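voltollow-intake

README, last touched Oct 14, 2025

Small set of cleaned-up intake records from injury claim files at Quezada (personal injury firm, two offices). Made so we could test the deadline checker without touching live client files. Maintained by Babita Awasthi. Ask her before you change column names, please.

What's in it

332 records, one row per intake call. Premises cases mostly – falls, bad lighting, broken gates, assaults in parking lots. A few dog bites. No car accidents, those go through a separate form and the fields don't line up.

Files

intake.csv – the main table
codes.csv – what the case type codes mean
notes_redacted.txt – free text from the call, one block per record id

Fields people ask about

incident_date: as the caller gave it. Sometimes only a month. Those are stored as the first of the month with date_exact set to N. Do not run limitations math on an N row and trust the answer.

report_filed: Y, N or U. U means the caller didn't know, it does not mean blank. Blank means the question didn't get asked.

property_type: picked from a list by the intake person. "Other" is overused, sorry.

prior_counsel: Y if the caller had already talked to another lawyer. Doesn't say who.

outcome: signed, declined, referred, no contact. Frozen as of June, so anything that moved after that is wrong here.

Redaction

Names, phones, street addresses, claim numbers and adjuster names taken out by script, then read through by hand. Replaced with tags like NAME1, ADDR1. Same tag inside one record is the same person, across records it means nothing. If you spot somthing we missed, don't open an issue with the text pasted in. Email Babita the record id and thats it.

Known problems

29 records have no notes block. Calls dropped or the notes were on paper. Left in. 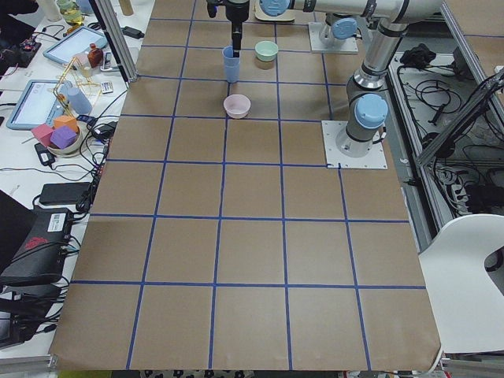 Duplicates: 3 callers called twice and got two ids. Not merged, the second call usually has a different incident date and we couldn't tell which was right.

Rarkport office used the old code list for a while. Code 14 there is "stairs", everywhere else it's "elevator". Check the office column before you group by code.

Spanish calls were summarized in English by whoever took them. Quality varies a lot.

Use

Internal testing and the Neltis export work only. Not for training staff on what a good case looks like, the declined ones were declined for all kinds of reasons that aren't in the table. Nothing here is legal advice.

To do

fix date format in codes.csv
add office column to the notes file
ask Neltis if they still need the tab version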